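Dishes, again

So September has mostly been dishes! If you missed the last post, our student robotics club picked "wash up after dinner" as this term's project, which sounded like a laugh at the time, and now I dream about cutlery.

We've called the program Zindus (don't ask, it was late). It learns from us driving the arms by hand, over and over, and we've saved 284 runs so far. I did 30 of them in one evening and my shoulders were wrecked - worth it though, because I finally got a feel for how gently you have to close the fingers on a fork.

The brush is my favourite bit. You'd think scrubbing would be the hard part, but I find it heaps easier than picking up a spoon, which slides off to wherever it fancies. We're still arguing over whether the plates and bowls should be separate tasks. I say yes, the rest of the club says I'm being fussy.

Cutlery in the bowl, and the brush in the sink:
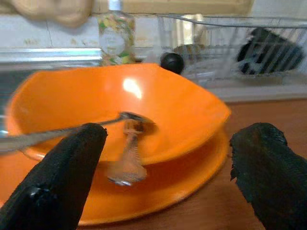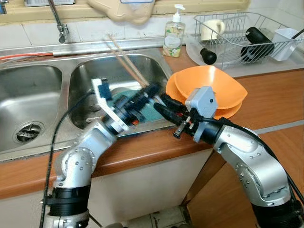 Inese Stankevičius

Next up is the Pikholm meet, where every club gets two goes at a sink they've never seen before. I'm hoping we'll have more runs saved by then, and I still have to label the old ones. If you're coming along, come and say hi!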